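Part group: end-of-arm tooling and bench fixtures for desktop computer service cells

# Flinden Memory Handling Kit

The Flinden kit is a gripper, fixture plate and procedure set for removing and fitting memory modules in desktop towers. It is supplied by Surkon to refurbishers and training labs that already run a collaborative arm. The arm, controller and safety-rated inputs are not part of the kit.

This page covers the conditions of use. Dimensions, mounting patterns and spare part numbers are in the data sheet.

## Intended use

- Unbuffered desktop DIMMs, single or multiple slots, in an opened case lying on its side
- Case disconnected from mains, no battery-backed accessories attached
- One trained operator per cell
- Indoor bench use on a rigid, bonded metal surface

Laptop modules, server boards with air shrouds and any work inside a power supply enclosure are outside the intended use. The kit must not be used to reseat a processor or its retention bracket.

## Applicable standards

The kit is partly completed equipment. The integrator is responsible for the risk assessment of the finished cell, including the arm, the tool, the workpiece and the bench. We recommend working through the following documents in the order given:

1. ISO 12100 for the risk assessment method.
2. ISO 10218-1 and ISO 10218-2 for the robot and its integration.
3. ISO/TS 15066 where contact between the operator and the moving arm is foreseeable. Check how its content is treated in the edition of ISO 10218 you are working to.
4. IEC 61340-5-1 for the electrostatic control program.

Canadian customers should also check CSA Z434 and their provincial requirements. Surkon does not certify cells. A completed copy of our assessment worksheet is not evidence of conformity on its own.

## Clearance inside the case

Most recorded contact events occur between the gripper linkage and items beside the memory slots, such as power connectors and cable bundles. The fingertips are narrow but the linkage behind them is not, and a path that clears the slot latches can still put the outer link against a connector. 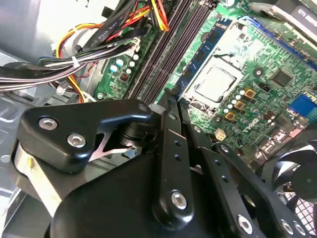 *Gripper linkage at the board, with the four memory slots and the processor socket beyond.*

Set the approach path against the widest part of the linkage at its current opening. Minimum practice:

- Teach the approach with the gripper at the opening it will have when it enters the case. The linkage changes outline as it closes.
- Dress loose cables away from the slots before the cycle starts. Cable position is to be checked by the operator for every case, including cases of the same model.
- Keep 18 mm between the linkage and any fixed bracket during transfer moves.
- Limit tool speed to 40 mm/s once any part of the gripper is below the rim of the case.
- Enter and leave along the same line. Do not rotate the wrist below the rim.

## Force limits

Insertion force varies with slot wear and module thickness. The default stop is set at 37 N per module and should be treated as a ceiling. If the stop trips, the program retracts and calls the operator. Automatic retry is disabled in the supplied program and should stay disabled. A module that will not seat at the default limit is either misaligned or keyed for another slot type, and a second push can crack the board around the slot.

Latch state must be confirmed by eye or by a separate vision check. Force data alone does not confirm that both ends of the module are down.

## Electrostatic control

The gripper's conductive path runs through the tool flange. Measure resistance from fingertip to bench ground at installation, after any finger change and at each scheduled inspection. Record the value - a tick in a box is not sufficient for audit.

The standard fixture plate is 3D printed. Unless the plate has been ordered in dissipative material (suffix D), modules are not to be left on it outside of shielded carriers.

## Transfer and staging

Place the fixture plate beside the tower on the same work surface. Bolt it down. Clamps are acceptable for training use only, and the plate origin has to be re-taught whenever they are loosened.

Modules travel with the long edge horizontal. The route from plate to slot should be planned so that a dropped module lands on a surface that can be reached by hand with the arm stopped.
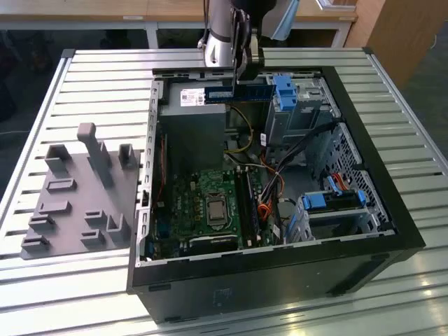 ## Inspection intervals

| Item | Interval | Action |
|---|---|---|
| Linkage screws | Weekly | Check torque, replace any with rounded sockets |
| Finger pads | Weekly | Replace if glazed or torn |
| Fingertip to ground resistance | Monthly | Measure and record |
| Fixture plate holders | Monthly | Check for cracks and play |
| Force stop | Every January and after any collision | Verify with calibrated gauge |

## Compatibility

Flange adapters are available for Finitz and El Idrissi arms. Other arms need a custom adapter, lead time 19 working days.

## Document control

Procedure set revised Sat 16 October. Technical contact for conditions of use: Byung-chul Oh, Applications, Surkon. Quote the serial number from the tool flange with any enquiry.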